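Branano Recipe Notes

Data card, version 2

Branano is a set of 1105 home recipes typed up from handwritten cards and kitchen notebooks. Each record has a title, an ingredient list, the steps and any note the cook left in the margin. Spelling is kept as written. Amounts are left in the original units, so cups and grams can turn up in the same recipe.

Files

recipes.csv holds the text, one recipe per row. sources.csv lists the notebook and page. The two join on card_id.

Known gaps

Baking is overrepresented. Oven settings are missing from many of the Kurdale cards, and we did not fill them in. A few recipes run to more than 3000 words because the cook added family news between the steps.

Upkeep

Thu Phùng checks corrections in May. Send the card_id and the line you think is wrong.
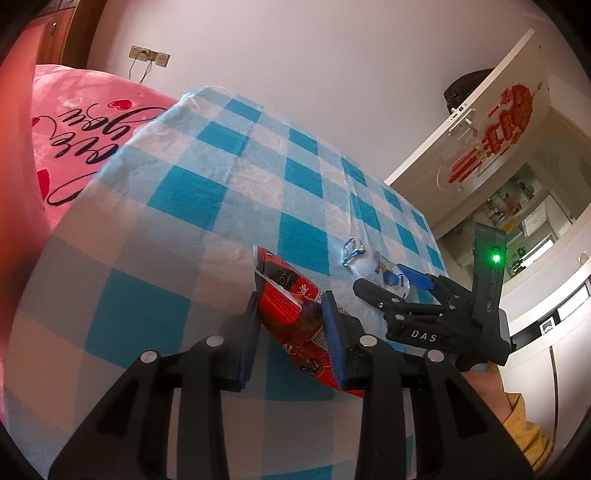 2 min read

License and use

Free for study and teaching. Please credit Branano and keep the margin notes with the recipe they belong to. Last edited 24th January.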